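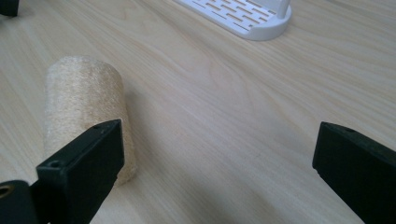
How to wash and dry a natural loofah

By Oda Moen, 3 Dec 2020

I have used loofahs for many years, and in the beginning I threw them away much too early. They became grey and had a bad smell, and I thought this was normal. With a little care one loofah stays good for several weeks.

What you need

A bowl which holds at least 2 litres
700 ml of warm water
28 ml of white vinegar
A clean towel
A piece of string

Washing

1. Rinse the loofah under the tap and squeeze it until no more soap comes out. Old soap sits deep inside, so please be patient with this step.

2. Mix the water and the vinegar in the bowl. Put the loofah in and press it down with a small plate, otherwise it floats.

3. Leave it for 20 minutes. Turn it one time in the middle.

4. Rinse again with cold water. The vinegar smell goes away when the loofah is dry.

Drying

Roll it in the towel and press with both hands. Do not twist it, the fibres can break. Then pull the string through one of the holes and hang it near an open window. In October, when we start the heating in Floten, I hang mine in the hallway and it is dry by the next morning.

I do this washing once a week. If you see black spots, or if the smell comes back after washing, it is time to take a new one. The old one can be cut in slices and used for cleaning flower pots.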